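Visit to Plorkavar, Nov 29, 2021

Six of us from the packaging group went over to Plorkavar for the afternoon. The company trains humanoid robots for warehouse and retail jobs, and most of the building is given over to people showing the robots what to do.

Hye-jin Do met us at the door and took us straight upstairs. She runs the teaching floor. Every task starts with a person steering the robot by remote control, wearing gloves that pass the finger movements to the robot's hands. The operator sees what the head camera sees and nothing else. Bastian Rathjen, who was driving when we came in, said the lack of feeling in the fingers was the hard part for him at first — he kept squeezing too much.

The job that day was handling items at a scanning station. The robot picks something up with one hand, brings it to the base plate, and then it goes on to the other side. Cloth is on the list because it never has the same shape twice. 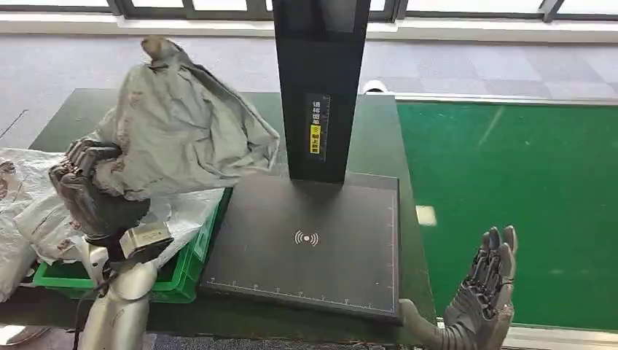 They want 100 good runs of each task before they try training on it. A run that goes wrong is kept too, but in a separate folder with a note from the operator. Bastian does 70 runs on a normal day and takes a break every hour. Operators trade places so that the robot doesn't learn only one person's habits.

Heino Uibo asked whether it would be quicker to take hold of the arms and move them directly. Hye-jin said they do that for simple reaching, on an older machine in room 102, but with fingers there is too much to move at once.

We finished downstairs with coffee and a short talk by Yuzhen Mao on how the recordings are cut and labeled. I would have liked 2 more hours upstairs instead. Parking is behind the building, and you need to give your plate number at the desk.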